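Altano Bench Cell Set-Up Guide
Section 2: Before You Order

Read this before sending the purchase request. Most of the late orders we see come from skipping step 3.

1. Measure the table. Depth first, then width, then whatever is bolted on already.

2. Pick the bin layout. Two columns side by side is the standard one. Same bin thruout. Mixed bins mean teaching every pick height again.

3. List the parts you want picked. All of them, brackets and short extrusion included. Send samples to Stuvonen with the list, 14 days for a reply.

NOTE: Angled brackets pile up every which way. Budget extra teaching time for these.

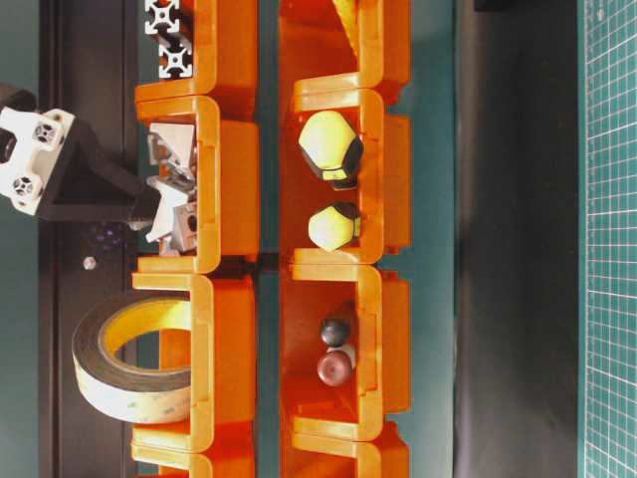 Altano Set-Up Guide | Words: Yeison Agudelo | Checked: Édgar Betancur | Rev. January 11, 2019

4. Set the budget. Base line is $1,000 for mounts, rail and bins. Gripper quoted separately. Add $200 for spare fingers, and order them now, not in July when the Kvaran warehouse shuts for stock count.

5. Printed mounts: order two. One on the arm, one in the drawer. Reprints are cheap but the wait isnt.

6. Book the install. Quotes hold 90 days. After that the whole thing gets repriced, shipping too.

CAUTION: Do not buy the rail before the gripper is confirmed. Hole spacing differs between models and cut rail can't go back.

CAUTION: Power off at the wall before reaching into any bin.

Skundis controller owners: skip to Section 4, your cables are different.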